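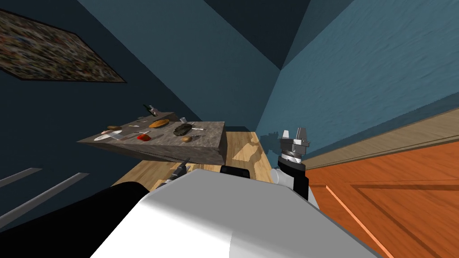

Benvinda Serrano was two songs into soundcheck at the Trudham Hall when I finally cornered her about the new record, Cotier, and she talked with her guitar still on! It took her 46 days to record, mostly at night. I asked what colour she hears it in (I ask everyone that, sorry) and she went straight for navy blue, like the wall with the big speckled picture on it.

"My first one was all orange," she laughed. "I pressed 400 and Mum bought half."

She's touring with Godinho on drums from July, starting in Wulamari. "He plays quieter every year. I love it, I can finally hear my own mistakes."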